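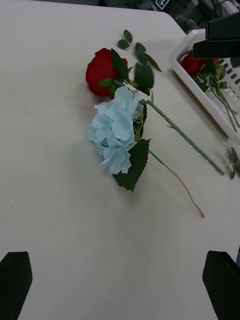
Artificial flowers on a pale tabletop, a red rose beside a sky-blue hydrangea.

The second-hand phone that costs less than its repair

Refurbished phones used to be something you bought from a stall and hoped for the best. The trade has grown up since then, and prices have become harder to read.

Kinby, a reseller based in Letoldale, grades every handset it takes in on a scale from A to D. An A phone has no marks you can see at arm's length. A D phone works but may have a cracked back. In October we bought a D-grade Lobo 2 from the company for $381, with a 30-day return period.

The battery was the first letdown. The settings page put it at 81 percent of its original capacity, and the phone needed a charger by late afternoon on most workdays. The screen was fine. The speaker buzzed at high volume, a fault the listing did not mention.

Clirngate, a repair chain with a branch on the same street, quoted us for a new battery and back glass. Together with the price of the phone, that would have taken the total past what a new Lobo 2 costs on sale.

Grade B phones make more sense for most buyers. Ask for the battery reading in writing before you pay, and check that the return period starts on the day of delivery.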